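My sister-in-law sold me on the Tasano over dinner, and by April I'd signed up for the trial (4,000 points on my card, don't ask). The man from Makokha set everything up in my kitchen and told me, very cheerfully, that picking up sticks was the hard part. Sticks! I've raised two boys, I could have told him about sticks.
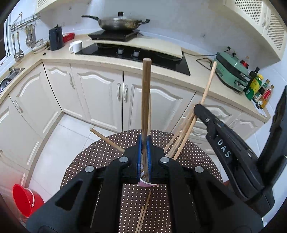
The dark one, held tight. The wok stayed my department.

By four I'd made tea and pulled up a chair. I wanted it to do the dishes, you know? Or wipe one counter. He said dishes were maybe six years off, and wrote something down.

"And laundry?" I asked.

He looked at the tablecloth for a long time, and then he asked if there was any more tea.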